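The ballot for Nistmont's library levy runs to two pages this year, and I have read both, which I suspect puts me ahead of at least one person who wrote it. The question on page 2 is a single sentence. I went to get coffee partway through and had to start over.

I went to the candidates' night at the Roman on Tuesday anyway. The hall holds 100 and they'd set out 30 chairs, a level of optimism I found touching. Dorin Bucur spoke first and promised to listen. Habibur Pramanik spoke second and promised to listen more. The man beside me was asleep by then, so he had them both beaten on quiet.

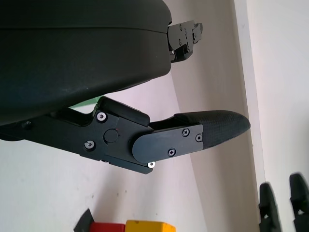
*Black robot gripper, jaws open, above toy blocks*

My own part in all this is small. I carry the leaflets. Last time the seat was decided by 620 votes, and I have been told that figure on every porch from Drastine Street to the water tower, usually by people who didn't vote.

The rule is that you get up to 2 minutes per door. Most people need less. One woman on Tralosum Lane took the leaflet, read both sides while I stood there, corrected the spelling of "accommodate" in pen, and handed it back. I gave it to the next house.

We go out again in September, when the evenings are cooler and the dogs have had time to forget us. Bring water and your own pen. If you get the blue house on the corner, the doorbell doesn't work and neither does the gate.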